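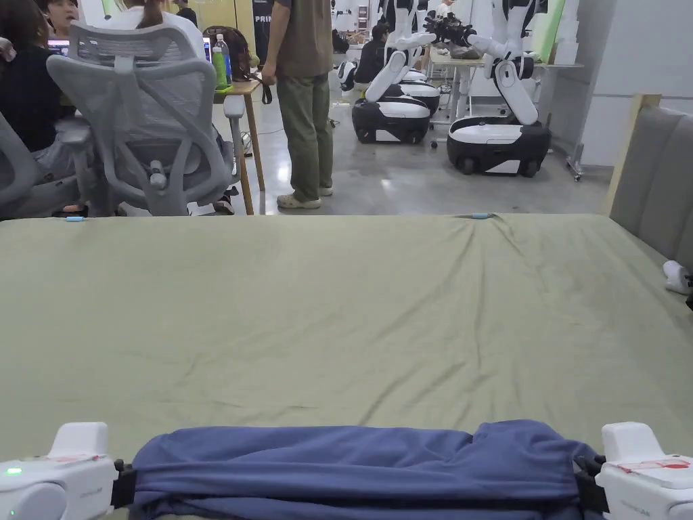

Bed station at the Drondach open day. Dark blue cloth in both grippers, mobile robots parked behind.

**1/** Notes from the Drondach open day, Feb 19, 2019. I went for the bedding work. Posting in the order I wrote things down.

**2/** The grippers at this station are hand-held. A person does the task with one in each hand, and the motion is recorded for training. Each one closes on the fabric with a single black clamp.

**3/** Cloth is a bad object for a planner. A box has six faces and keeps them. A bunched roll of fabric has a new shape every time you let go of it, so the grasp point has to be found again on each attempt.

**4/** Their target for this task is 415 recorded runs. They had 113 when the morning session opened and 115 when I left the station. Two runs in the time I stood there – the rest went to resetting the bed and talking to visitors.

**5/** The fitted sheet is olive green, the cloth dark blue. Good contrast for the vision side. I asked whether they plan to repeat it with matching colors. Yes, in October, after the first model is trained.

**6/** Light-blue clips hold the sheet along the far edge of the mattress. I would like to see the same task without them. A sheet that creeps toward you is half the trouble of making a real bed.

**7/** The mobile robots have wheeled bases and white arms. The plan is to move the bed task onto one of them under a project called Brestanum. No date given for that.

**8/** Q&A was better than the slides. Someone from Penrose asked about grip force on thin fabric. The reply: force is not logged yet, only finger position and video. That is a large gap for cloth and they said so plainly.

**9/** Fevitz has the next slot in the series, with a session on folding towels. I have a list of 9 questions left over from this one, most of them about failed grasps and whether those runs are kept or thrown out. Will post the answers I get.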